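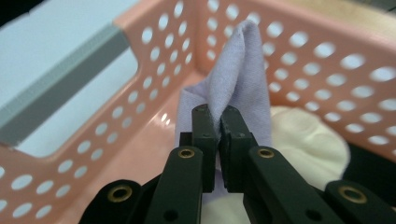

Could we please stop calling it a laundry problem and start calling it a rent problem? One of the parents at the Feltport drop-in asked me that in July, while we were waiting for a dryer to finish, and I have been borrowing the line ever since. Her point was that the money she feeds into the machines comes out of the same envelope as everything else, and when the envelope runs short the washing goes first, then the bus fare, and then she is late with the landlord. I had written a whole page about hygiene and school attendance in our application to you, and I still stand by it, but I'd write that page differently now.

So, hello again, and welcome to the second progress report on the Feltport wash nights. You asked for something readable and not too long, and I'll do my best on both. The spreadsheet went over separately with the receipts. If a figure in there disagrees with a figure in here, trust the spreadsheet, I did that one with coffee.

Where we are

We have now run 20 wash nights since the grant started, all of them at the Galanis laundromat on the corner by the old bus depot. The deal is the same as the one I described last time: from six until close we cover the cost of wash and dry for any household that turns up, up to two loads each, and we put out soap and something to eat. No forms and no proof of income. I know your program officer had a question mark next to that one in the margin, and I'll come back to it further down.

Between them those nights covered 183 loads. That is lower than what we put in the plan, and I would like to be straight with you about why. We lost most of the spring. The laundromat stayed open as an essential business, but we couldn't have people sitting shoulder to shoulder on the bench for an hour and a half eating soup, which was more or less our entire model. When we came back we could only let in five households at a time, with the rest waiting in cars or out on the sidewalk. In warm weather that was kind of nice! People brought folding chairs. Now that it's dark by the time we open the doors it is a lot less nice, and I'm worried about December.

What changed because of the distancing

The biggest change is drop-off. We never planned on it. A few people who were nervous about being indoors asked if they could leave a bag and come back, and I said yes before thinking about what yes meant. It meant tags, and a list, and somebody responsible for other people's clothes. The first couple of weeks were a mess (one household got another household's towels, everybody was very gracious, I did not sleep). We now use numbered tags, written on both the bag and the card, and bags never get opened except at the machine. It has been working fine since then.

Drop-off also brought in people who had never come to a regular wash night. Night shift workers mostly, and a handful of older folks from the Levus apartments, where the basement machines have been out of order for longer than anybody can remember. I had assumed the building was covered and never put a flyer up there. Lesson learned. There is a flyer there now, in the elevator, at a height where you can read it from a wheelchair.

The soup went. I miss it. We do paper bags with a sandwich and a piece of fruit, and people take them to the car.

Money

We are underspent on food and overspent on supplies, and I'd like your okay to move the difference across. Soap has been steady, but gloves, wipes and the clear screens for the folding table were not in anyone's budget a year ago. The machine costs are right where we said they would be. Galanis held the price per load even though their own bills went up, and I'd love it if you could mention them in your annual letter, if you still do the page about local partners.

We are also spending more than planned on card top-ups. The laundromat switched from coins to a prepaid card over the summer, and each card costs a small fee that you don't get back. I bought a stack of our own, we load them up, and they stay with us at the end of the night. We've lost 9 so far. Most of them will turn up in a coat pocket, probably freshly washed.

About those forms

Your officer asked how we know we are reaching the right households if we don't ask what they earn. It's a fair question and I've gone back and forth on it. What I can tell you is who stays. Doing two loads with us takes over two hours on a weeknight, and some of that is spent standing outside. Folks with a washer at home don't do that for free soap. I did try a short card with three questions on it in September, completely optional, no names. Hardly anyone filled it in, and two regulars didn't come back the next week. They came back the week after I put the cards away. I can't prove the two things are connected, but I'm not going to try it again unless you tell me it's a condition of the next payment, in which case let's talk on the phone first.

What hasn't worked

The mending corner. I was so sure about this one! We had a donated sewing machine, a good lamp and a jar of buttons, and the idea was that people could fix a hem while the dryer ran. With the limits on numbers there is no room for it, and even before that it got used maybe one night in four. The machine is on loan to the Aden Street library until we have the space again.

The text reminder service also never got going properly. Phone numbers change a lot in this group. A paper calendar on the laundromat door does the job better, and it costs me one sheet of paper a month.

Next few months

I want to keep the weekly night going through the winter, with drop-off as the main way in and the indoor spots saved for people who can't leave their things or don't have a car to wait in. I'm talking to the management at Levus about getting even one of their basement machines running again. They were friendly on the phone and then went quiet – I'll keep calling. If that works out we could pay for loads there directly, and some of the older tenants wouldn't have to carry a bag four blocks in the snow.

I would also like to buy a canopy for the sidewalk. It isn't in the budget, so please treat this as me asking. I have two quotes and will send both when I send the signed copy of this.

The next payment is due once you've approved this report. Could you let me know if it will go out before Thanksgiving? Galanis bills us at the end of the month and I like to pay them on the day.

Thanks for being patient with the dates, and for the kind note in the summer. It's taped up inside the supply cupboard.

Coordinator, Feltport wash nights
Wednesday, November 4, 2020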